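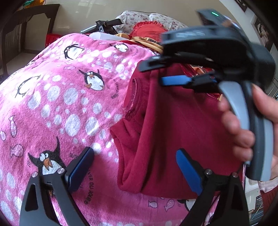 2 min read

Print this page | E-mail this article

Leave the bed alone until the evening

By Ridwan Khoo

I was brought up to make my bed before breakfast, and I did it for most of my life without asking what it was for. I have now stopped, and I think other people should think about stopping too.

My objection is to the time of day. At seven in the morning I have a bus to catch and two lunches to pack. The bed has just been slept in and will not be wanted again until night. Smoothing it out at that hour is work done for an audience, and in our house in Cercombe there is no audience. The bedroom door is shut by eight.

What happens to a bed during the day is more useful. It is the largest flat surface most of us own, and clothes get sorted there whether we admit it or not. A dark red thing lands in a heap on the penguin blanket and stays there until somebody decides if it is for the wash or the drawer. My mother would have called that a mess. I call it a table with a fleece on it.

The penguin blanket deserves a word. It is pink, with little fish and white bubbles between the penguins, and it would never appear in a catalogue. We own a proper bedspread as well, a cream one from Gravden that cost £70 in January. It has to be folded at night and shaken out in the morning, and it shows every mark. The fleece goes on in one throw and lies how it likes. I know which of them gets used.

People tell me a made bed sets you up for the day. It may do that for them. I tried it again for 30 days last winter and noticed only that I left the house slightly crosser. Sorting the clothes at nine in the evening, with the radio on, takes the same few minutes and I don't mind it at all. Then the blanket gets pulled straight and I get in.

I would make one exception, for visitors who have to leave their coats somewhere. For them I will even find the cream bedspread.

Print this page | E-mail this article

Comments (3)

Wavlow: My bed gets made at 6.15 every day and I am not cross. Each to their own, but a heap of clothes would bother me all day at work.

majimbun: Agree about the bedspread. Ours lives on top of the wardrobe.

Stairs_at_184: Where do you put the heap if you want a nap?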